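Je vais me faire des amis : dans notre club robotique, on devrait noter les ratés. Pas les cacher, les noter ! Au club Triviro, on est 9, on se retrouve le mercredi, et le projet Indov consiste à faire manipuler de la verrerie de labo par deux bras. Franchement, j'adore ça.

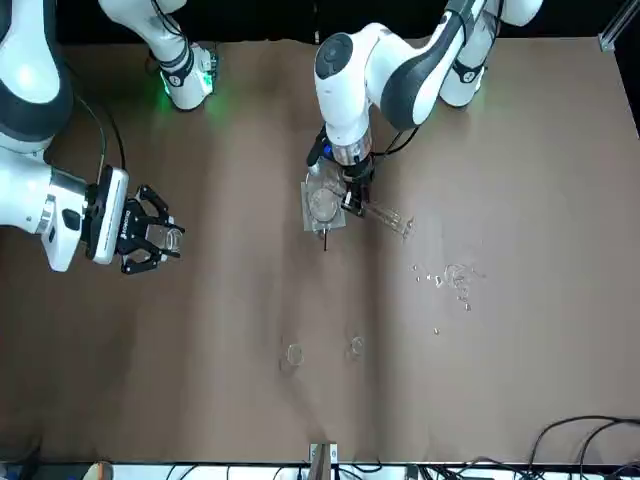 Projet Indov : un petit récipient transparent dans une pince, des éclats de verre sur la table.

On me répond toujours qu'en plastique ce serait moins cher. Oui, bon. Mais un gobelet en plastique pardonne tout, et un élève à qui tout est pardonné règle sa force de serrage au pif (je parle d'expérience, j'ai été cet élève). Le verre oblige à réfléchir avant de lancer le programme – et à relire celui du voisin. Nos 126 essais de l'année, je les garderais tous dans le dossier final, surtout les moches.
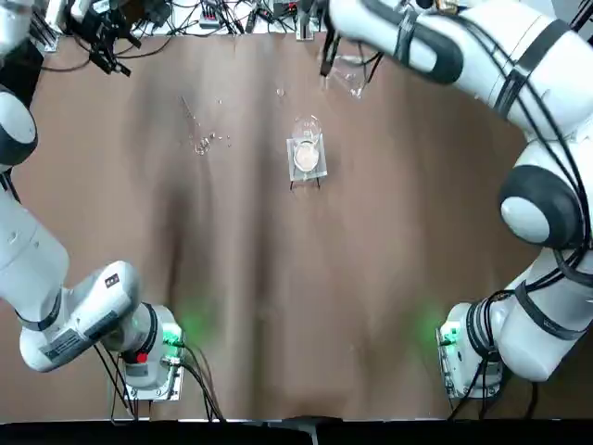
Faut-il savoir programmer pour s'inscrire ?
Pas du tout, on apprend sur place, et il faut compter presque 4 séances avant de piloter un bras tout seul.

Alors oui, le jury préfère les démos impeccables. Moi, je voterais pour l'équipe qui sait raconter son pire mercredi.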